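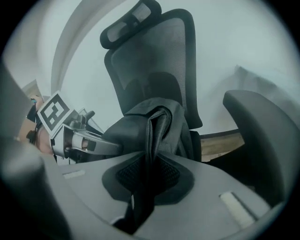 A black jacket draped over the front of a mesh office chair.

Lillach lunch kitchen to put lentil mince on the menu all week

By Baoshan Pan
October, 9.40am
Last updated: 11.15am

A lunch kitchen in Lillach is to sell a meat-free keema every weekday after a trial of the dish sold out on most of the days it was offered.

Cui, which cooks for offices and a small number of walk-in customers from its premises on Stetow Road, sold 393 portions of the lentil and mushroom keema during the trial. It had planned for far fewer, and on two occasions the pan was empty before half past twelve.

The dish will cost the same as the kitchen's chickpea curry and will come with plain rice or two rotis. A smaller portion without rice will be sold from the counter only.

Arsalan Mirani, who runs the kitchen, said he had been trying to make a version without soya mince, which some of his regular customers had asked him to avoid.

"We tried green lentils on their own and they went to mush by the time the boxes were delivered," he said. "Brown lentils hold up better. The mushrooms are chopped small and fried hard before anything else goes in, and that gives you something to chew."

The recipe uses onions cooked until dark, ginger, garlic, green chillies, tinned tomatoes and frozen peas. Mr Mirani adds cumin seed and a black cardamom pod at the start and finishes with garam masala, dried fenugreek leaves and lemon juice. There is no yoghurt or butter in it, so it can also be sold to customers who do not eat dairy.

He said the fenugreek was the part people at home tended to leave out. "You only need a pinch, rubbed between your fingers, but without it the whole thing tastes like lentil soup with peas in."

Each portion weighs 185 grams before the rice is added. Mr Mirani said he had started with a larger one but found that a fair amount was coming back in the boxes, which customers return for washing.

The kitchen has also changed the order in which it cooks. The keema is now made the afternoon before, cooled and kept in the fridge overnight, and the peas and lemon are added when it is reheated in the morning. Mr Mirani said the spices settled down with a night's rest and that the first batches, cooked and sent out on the same day, had been a little harsh.

Lentils and spices are bought through Zovness, a wholesaler on the edge of town that already supplies the kitchen's rice. The mushrooms come from the market and the quantity varies. When they are short, the cooks make up the difference with grated carrot, and the menu board will say so.

Offices that order by the tray must do so by 3pm the day before. A tray feeds over ten people and comes with sliced onion, lemon wedges and a green chutney of mint and coriander. Rotis have to be ordered separately and cannot be added on the morning.

The spinach and potato dish that had been served midweek will come off the menu to free up a burner. Mr Mirani said it might return in spring when spinach is cheaper.

He has no plans to make a biryani with the keema for now, although several customers have asked. The kitchen's largest pot is already used for plain rice until the last delivery goes out.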